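帮助中心 > 桌游家具 > Seltora 折叠牌桌 > 使用手册 > 第四章

产品 下载 保修 配件 门店

第四章 纸牌的准备、发牌位布置与收纳

本章适用于 Seltora 折叠牌桌及随桌提供的 Hanach 牌匣。桌腿安装、桌面展平和桌边软垫的安装见第二章和第三章。桌面没有锁定以前，请先不要进行本章的操作。

牌桌出厂时不含纸牌，纸牌需另行准备。本章所说的纸牌均指带纸盒的普通扑克牌，不包括塔罗牌、桥牌专用窄牌和各类卡牌游戏的异形牌。

4.1 选择纸牌

牌匣的槽位按扑克宽牌设计，内长94毫米，牌连同纸盒平放进去，盖板可以合严。购买前请看一下纸盒上的规格文字。常见的写法有下面这些：

POKER SIZE：宽牌，适用。
BRIDGE SIZE：窄牌，放进槽位会左右晃动，搬动牌桌时容易散开，不建议使用。
JUMBO INDEX：大角标，牌角上的点数和花色印得较大，坐在桌子对面也容易看清。适用。
STANDARD INDEX：普通角标，适用，但公共牌摆在桌子中央时，两端的人看起来会吃力一些。

角标大小与纸牌本身的宽窄是两回事。一副牌可以是宽牌大角标，也可以是宽牌小角标，购买时两项都要看。

牌的材质分纸质、覆膜纸质和全塑三类。三类都可以用在本桌的绒面上。全塑牌较滑，洗牌时阻力小，第一次使用的人需要适应。纸质牌怕潮，用完后应尽快收回盒内。

如果打算玩德州扑克，建议准备2副背面颜色不同的牌。一副在发牌时，另一副由下一位发牌人洗好备用，换手时不必等待。两副牌背面同色时，散落到一起后很难分开，尤其是在灯光偏黄的房间里。

注意：不同厂家的牌厚度有差别，请勿把两个厂家的牌混成一副使用。厚薄不一的牌在洗牌时会卡住，牌角也容易折。

4.2 开封前的检查

1. 清理出一块干燥、平整的台面，擦去水渍和食物碎屑。厨房台面、书桌都可以，牌桌绒面暂时不要用作开封的地方，撕下的薄膜碎片会粘在绒毛里，清理起来很费时间。

2. 把牌盒平放在台面上，盒子正面朝上。

3. 查看盒外的透明薄膜。薄膜应当完整贴合，没有裂口。边角略有褶皱属正常现象。

4. 查看规格文字。这类文字往往印得很小，沿着盒子的长边排成一条，薄膜反光时会看不全。把盒子稍稍转个方向，或者换到没有直射灯光的位置再读。

5. 查看盒角。盒角塌陷说明盒子受过压，里面的牌可能已经弯曲。遇到这种情况，请在撕开薄膜以前联系卖家，开封以后一般不能退换。

以红黄两色的德州扑克牌盒为例，盒面的红色部分上用白色大写字母印着 TEXAS HOLD'EM，旁边的小字里可以找到 JUMBO INDEX 和 POKER SIZE，对照4.1节即可确认角标和宽度都合用。

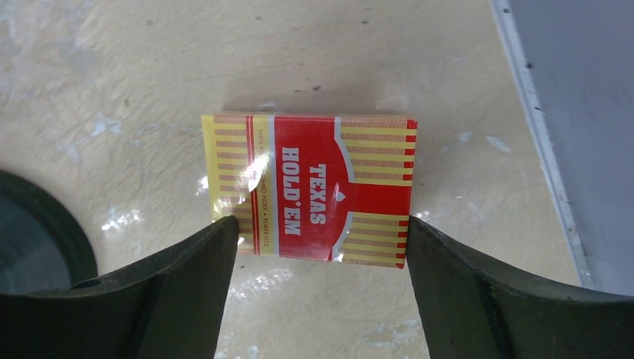

Amanuel Alemayehu 在手册征求意见时提出，规格那行字应该放在购买一节里反复提醒，他第一次买牌只看了盒子上的大字，回家才发现是窄牌，在牌匣里一晃就倒，最后只好在槽位里垫了一条毛毡。他还说，大角标的牌刚开始用会觉得牌面有些挤，玩过一个晚上就习惯了，家里老人反而只肯用这种。

垫毛毡的办法可以临时使用，毛毡厚度以盖板能合上为准。请不要在槽位内涂胶或贴双面胶带，胶会渗进木料，日后无法清除，由此造成的损坏不在保修范围内。

4.3 开封

1. 找到薄膜上的拉条。拉条一般绕盒身一圈，端头略微翘起。捏住端头，沿盒身慢慢拉开。

2. 没有拉条的薄膜，请从盒底的折叠处用指甲挑开。

警告：请勿用刀片沿盒口划开薄膜。刀尖很容易划穿纸盒，伤到最外面的牌。儿童开封时应有成人在旁。

3. 撕下的薄膜直接放进垃圾袋。薄膜很轻，带静电，放在桌边容易被吸到袖口上再带到牌桌上。

4. 看清盒盖的封口方式。有的牌盒只用插舌，有的另加一张封口贴。有封口贴时，用指甲从一侧慢慢揭起，不要硬扯盒盖。盒盖扯坏后，牌盒就关不严了。

5. 将盒口朝下，略微倾斜，用另一只手在下方接住，让牌整叠滑出。不要把手指伸进盒里往外抠，最上面那张牌的边缘会被抠出印子。

6. 有些牌在盒内另有一层纸或薄膜包裹，一并拆下。

7. 空纸盒请保留。牌匣按带盒收纳设计，没有纸盒的散牌放进去会有空隙。

4.4 清点与整理

新牌在第一次使用以前应当清点。少一张牌的牌局常常要打到一半才会发现，那时已经没有办法重新算。

1. 将整叠牌正面朝上放在台面上，用手掌轻轻抹开，使每张牌都露出角标。

2. 先取出大小王、广告牌和说明牌，放在一旁。各厂家附带的牌不尽相同，有的还附一张牌型大小表。

3. 按花色分成四堆。新牌出厂时多数已按顺序排列，这一步很快。

4. 检查每堆是否从A到K齐全。四种花色各一组，合起来就是德州扑克所用的全部牌。

5. 逐张翻看背面。背面的图案应当方向一致、颜色一致，边缘白框的宽窄相差不大。某一张的白框明显偏斜时，有经验的玩家能从背面认出它，这副牌就不适合正式牌局使用了，留作练习洗牌还可以。

6. 将四堆合拢，在台面上把四边轻轻磕齐。

7. 大小王放回纸盒内，贴着盒壁立放。德州扑克不用大小王，以后玩别的玩法时可能用到，请不要丢弃。牌型表可以留在桌上供新手查看。

提示：清点时请用干燥的手。护手霜未干时接触纸质牌，牌面会留下难以擦掉的印迹。

4.5 第一次洗牌

新牌表面较滑，又按顺序排着，需要多洗几遍才能打散。建议先在绒面上平洗，再用手洗。

平洗的做法：

1. 将牌背面朝上铺在牌桌中央，范围以双手能够到为准。

2. 两只手掌平放在牌上，各自画圈，让牌互相穿插。用力要轻，手掌只带动牌，不要往下压。

3. 大致打散后，从外向内把牌拢成一叠，磕齐。

4. 检查有没有翻面的牌。平洗时偶尔会有一两张翻过来，随手转正即可。

交错洗的做法：

1. 把牌分成厚度相近的两叠，左右手各拿一叠，短边相对。

2. 拇指轻轻抬起内侧的牌角，让两叠牌交替落下。

3. 将两叠推拢，磕齐，再切一次牌。

4. 重复数次，直到翻开几张看时已经没有连续的顺序。

注意：交错洗时把牌弯得过大，纸质牌会留下永久的弧度，放在桌上翘起一角。刚开始练习的人请用旧牌。牌已经微微弯曲时，可以向反方向轻弯一下，收进盒里压一夜，多半能恢复平直。

不习惯手洗的，可以使用 Prukero 手摇洗牌器（选购件，订货号2244）。洗牌器的入牌口按宽牌设计，使用方法如下：

1. 将洗牌器放在桌边的硬质托板上，不要直接放在绒面上，底脚会在绒面上压出凹痕。

2. 把牌分成两叠，分别放入左右入牌口，背面朝下还是朝上都可以，但两边要一致。

3. 匀速摇动手柄。感到卡滞时立即停下，取出卡住的牌，看看有没有折角。折角的牌不能再用洗牌器。

4. 从出牌口取出整叠牌，切牌后交给发牌人。

警告：摇动手柄时请把长发和松垂的袖口束好。不要让幼儿单独使用洗牌器。

4.6 布置发牌位

牌桌桌面上印有浅色的定位线，中央的长框用来放公共牌。布置时请按下面的次序。

1. 确定发牌人的座位。固定由一人发牌时，建议坐在长边的正中，面向公共牌框。轮流发牌时不必固定座位，用庄家按钮标示当前发牌人即可。

2. 将待发的牌放在发牌人惯用手的对侧，离桌边留出一掌的距离。

3. 在牌叠底下垫一张切牌卡。切牌卡的颜色应与牌背不同，作用是遮住底牌，防止拿起牌叠时被旁人看到。没有切牌卡时，可以用新牌盒里附的广告牌代替。

4. 备用的那副牌放在下一位发牌人手边，始终背面朝上。

5. 筹码盘放在发牌人前方、公共牌框以内的一侧，不要压住定位线。

6. 弃牌放在发牌人前方的另一侧，与待发的牌叠分开。两处离得太近，收牌时容易混淆。

7. 灯光应从桌子上方正中照下。台灯放在侧面时，牌面会反光，坐在灯对面的人看不清角标，覆膜牌和全塑牌尤其明显。调整灯的高度，直到从每个座位看公共牌框都没有刺眼的亮斑。

8. 饮料放进桌边的杯架。没有杯架的一侧请另放小几，杯子不要上桌。

提示：Hailu 杯架（选购件）可以夹在桌沿，安装时注意夹口内的软垫要贴住木边，旋钮拧到不再晃动就够了，继续用力会压伤漆面。

4.7 牌局中的保养

以下几点可以让一副牌用得更久。

吃东西的人请先擦手再拿牌。带油的零食最伤纸质牌，油迹渗进牌边以后，牌会互相粘住。可以在每个座位旁放一块干布。

看底牌时，用拇指把牌的一角轻轻掀起即可，不需要把牌对折。许多牌的折痕都是这样来的，而且一张带折痕的牌会让整副牌作废。

发牌时让牌贴着绒面滑出去，不要甩到半空。牌在空中翻面以后要按各家的规矩处理，重发与否请在开局前说好。

牌上溅到水时，立刻停下，把湿牌单独取出，用干布从两面轻按吸水，平放晾干，上面压一本书。不要用吹风机加热，也不要放在暖气上，牌面会起泡。全塑牌可以直接擦干继续使用。

如果中途休息，请将牌叠合拢，放在切牌卡上，背面朝上。开着窗时要在牌叠上压一个筹码。

4.8 收纳

1. 牌局结束后，把两副牌按背面颜色分开。

2. 分别清点。最容易少牌的地方是座垫下面、桌边软垫的缝里和折叠桌的中缝。收起桌面以前请先看一眼中缝，夹在里面的牌在折叠时会被压断。

3. 每副牌磕齐四边，装回各自的纸盒。装盒时一只手托住纸盒，另一只手把牌的短边对准盒口，慢慢推入。牌推不动时，多半是有一张卡在盒舌上，退出来重新对齐，不要硬推。

4. 盒盖插舌插好。插舌已经松了的，可以用一根宽橡皮筋松松地套一道，橡皮筋过紧会勒出腰痕。

5. 打开 Hanach 牌匣的盖板，将牌盒平放进槽位，印有名称的一面朝上，方便下次取用时辨认。

6. 把切牌卡和庄家按钮放进旁边的小格。

7. 合上盖板，听到卡扣扣住的声音后，轻轻提一下确认。

8. 将牌匣推回桌下的滑轨。推到底后，折叠桌面。

注意：牌匣没有推到底时不能折叠桌面，滑轨会顶住桌腿的铰链。

牌匣应放在干燥处。梅雨季节可以在小格里放一小包干燥剂，干燥剂不要与纸牌直接接触。牌桌长期不用时，建议每年4月和入秋后各打开一次牌匣，看看有没有受潮和虫蛀。

4.9 常见问题

牌在盒里取不出来
纸盒受潮后会收紧。将盒子在干燥的房间里放一晚再试。仍取不出时，沿盒侧的粘合缝打开纸盒，日后改用同尺寸的塑料牌盒。

盖板合不上
检查槽位里是否有杂物，大小王是否夹在纸盒外面。所用牌盒较厚时，可能是塑料牌或带硬壳的礼盒装，取出硬壳后再放。

新牌总是粘在一起
多为静电所致，在冬天干燥的房间里更常见。平洗几遍后会减轻。房间里放一盆水也有帮助。不要往牌上撒爽身粉，粉末会嵌进绒面。

牌角起毛
纸质牌正常磨损的表现。起毛的牌分布均匀时还可以继续使用，只有少数几张起毛时容易被认出来，应当更换整副。

角标看不清
请先按4.6节调整灯光。仍然看不清时，改用盒上标有 JUMBO INDEX 的牌。

绒面上留下一圈印子
把湿杯放在绒面上造成的水印，用拧干的白布从外圈向内轻擦，晾干后用软毛刷顺着一个方向刷平。有颜色的饮料请参阅第六章的清洁部分。

牌桌折叠后听到里面有响声
多为庄家按钮没有放进小格。展开桌面，抽出牌匣重新放好。

可以把别的玩法的牌放进牌匣吗
尺寸合适就可以。窄牌需要垫毛毡，见4.2节末尾。异形牌请使用原包装另行存放。

本章修订于9月1日，旧版中关于牌匣朝向的说明作废，以4.8节为准。

下一章：第五章 筹码盘的安装与分色

联系客服 | 配件订购 | © Seltora 版权所有 | 返回顶部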